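2026-06-07
Scene shop / props, Neston

Dimmer rack 2 still dropping out on cue 36. Swapped the data cable, same thing. Swapped it back. Gemma Bainbridge thinks its the terminator, will try a new one before the Drendcombe lot come in for the focus.

Zanetti flat: hinge side repainted, second coat too glossy under the side light. Knock it back with scenic matte. Left the lid off the gray, sorry, there's a skin on it now. Strain before use.

Prop letters for act two. Tea stain came out too even, they look like menus. Next batch: crumple first, then stain, iron while damp. Need 141 for the full run if she tears one every night plus rehearsals. Have 36. Paper stock is the cream one, top shelf, NOT the laid.

Small stuff going back to Sormont gets boxed and taped along the middle seam, one strip at least, label on the short end. 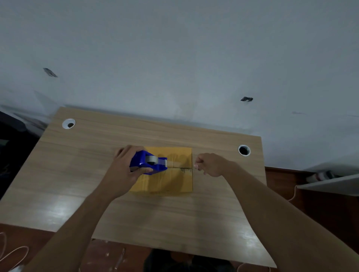

Still to do
- terminator, rack 2
- matte on Zanetti flat, check from row F not from the wings
- ask Sormont if the January rental rate still holds, last quote was 366 and I cant find the email
- door slam: latch catches when the wagon is on its upstage mark. Shim or plane? Try shim
- more letters
- trapdoor bolt, Gemma has the key

Sound wants the thunder sheet moved off the fly floor. Told them after the tech. Glue gun is dead agian, use the old one.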